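Home | Set-up | Room work | Staff changes | Spares | Contact

Section 4: Clearing under beds with the hand-held gripper

4.1 Who this section is for
Room staff at Larkden who are moving from bare-hand clearing to the Sketar recording routine. Your hands still do the deciding. The gripper does the reaching and picking up, and the record of each pick is used later to set up the Rivau carts.

4.2 Before you start
1. Book the room on the shift sheet and enter your staff code.
2. Open and close the fingers fully, twice. Check that both pads are seated.
3. Look under the bed before reaching in.

CAUTION: Never reach under a bed frame with your free hand to steady an item.
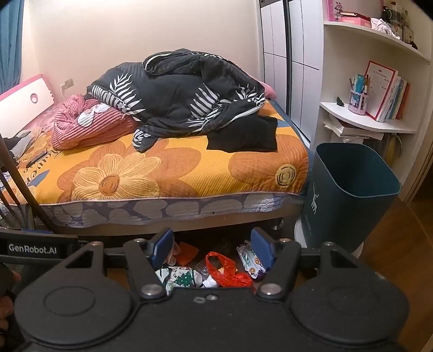

Shift leads should allow longer for the first few rooms. In the September trial the Parry block logged 3390 picks, and 2826 of them needed no second attempt. Most second attempts were on soft or thin packaging. Where a plastic bag and a snack packet lie close together under the bed, as they do in this bedroom, take the bag first and keep the fingers open until both pads are level with it. Leave bedding as it is - it belongs to a separate task.

4.3 Sorting the pile
4. Bring items out to the floor in front of the bed.
5. Pick one item at a time. Do not drag the pile apart.
6. Set cloth to one side and wrappers to the other. Rigid items such as trays and small bottles go last.
7. If a bag has something inside, lift it by the handles and do not tip it.
8. Anything you are unsure of stays out of the bin until the resident has been asked.

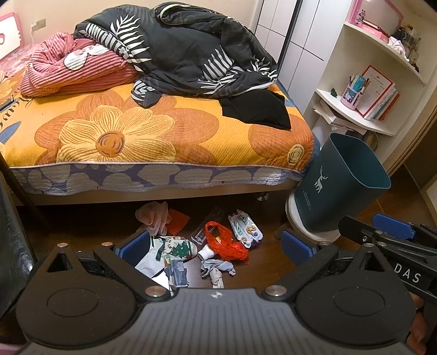

Myfanwy Parri

4.4 What changes in your shift
Bending and kneeling time should fall. Time spent standing with the tool in hand will rise, so swap hands or swap tasks after every 3 rooms. Pay grades and room allocations are not affected by the number of picks you log.

NOTE: Pick records are kept by room and not by person. Danjuma Osagie holds the access list and will show you your block's records on request.

4.5 Finishing
9. Close the fingers and wipe the pads.
10. End the record before you leave the room.
11. Report a loose pad or a stiff joint on the shift sheet - do not tighten the bolts yourself.

Contact: Room Work desk, Larkden | Copyright Sketar | Back to top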